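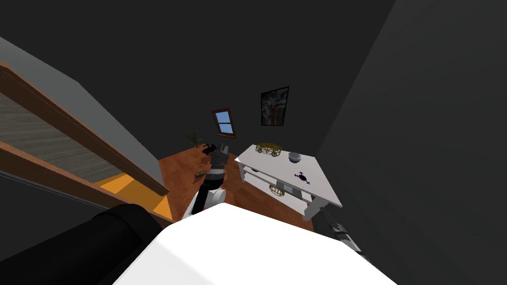
The library in Tollen has been open three evenings a week for as long as most people in the town can remember, and until this spring hardly anyone at the council had given those evenings a second thought. Then the draft budget came round in April, with a line on page 24 proposing that the doors should close at five, and all at once everybody had an opinion. A reading room is an odd thing to argue over, I suppose, when you think how little it needs: a wooden floor, a small window with a brown frame, a picture on the wall with some blues and reds in it, and enough heating to let you take your coat off. But people do get fond of a room, and they get very fond indeed of one they can walk into after work without buying anything.

I went along to the first of the public meetings expecting a dozen grumblers and a plate of biscuits. There were people standing on the stairs! Nabila Nair, who represents the Ogunleye ward and has sat on the council for eight years, had brought the attendance figures with her and read them out rather slowly, so that those at the back could write them down. She is not against saving money, she told me afterwards over a very strong cup of tea, and she voted for the cuts to the parks budget last year, though she didn't enjoy it.

"My trouble is with the order of things," she said. "We were asked to agree the hours first and find out who used them second. I'd like to do it the other way about."

Aminu Sani, who leads the council and wrote most of the draft, sees it differently, and I found him a good deal more cheerful about the row than I had expected. The building costs a lot to run, the boiler is old, and the contract with Domex for cleaning and locking up is due for renewal, with the evening visits by far the dearest part of it. He has suggested that the homework club and the language class could move to the Clurkaler hall across the river, where there is plenty of space and a proper car park.

It's a fair offer, and a few people at the meeting said so. The difficulty is the bus, which stops running over the bridge at around 4 in the afternoon, and which the county, not the town, pays for. A woman near the front asked whether anybody had spoken to the county about it. Mr Sani said a letter had been drafted. She asked whether it had been sent, and he very decently admitted that he would have to check.

The council will take the hours out of the main budget vote and consider them separately at its next full meeting, after a month of comments from residents. Forms are at the library desk, and you can hand one in on any of the three late evenings up to closing time.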